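Archive > Robotics > Incidents and faults > Allness pouring fault

Last updated: 15 September 2025

The Allness pouring fault was a control error in a two-armed tabletop robot operated at the Dotarcombe laboratory of Waweru, a maker of service robots. It was first logged in July, during a series of 600 tea-serving trials. The arm holding the teapot sometimes kept its pouring angle after the stop command had been sent, so that cups were overfilled. No injuries were reported.
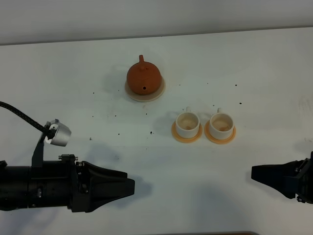

The Allness software estimated the amount poured from the change in weight at the wrist. Each reading was supposed to be compared with a zero value taken just before the grip closed. In a standard trial the robot works from a fixed layout on a white tabletop, with a clay teapot on its own saucer and two white cups side by side, and both grippers start clear of the tableware. After a restart, however, the program could load the zero value from the previous trial. If the pot had been fuller then, the estimate came out too low and pouring went on too long.

The fault was hard to reproduce - it needed a restart between two trials with different fill levels. Staff at first blamed a loose wrist cable, and 4 trials were repeated with a new one before the log entries were compared. The error was traced to trial 1447 in the laboratory's running count, the earliest in which an old zero value could be confirmed. 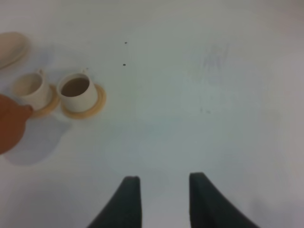 Cups on their saucers near the teapot, seen from between the open gripper fingers.

Waweru changed the program so that a missing or old zero value stops the arm before it lifts the pot. A separate limit on pouring time was added, along with a rule that water above lukewarm may not be used in unattended trials. The Brurovlow test site, which ran the same software, received the update later and completed nearly 500 trials without a repeat of the fault. The older version remains in use there for playback of recorded motions only, with the pouring routine disabled.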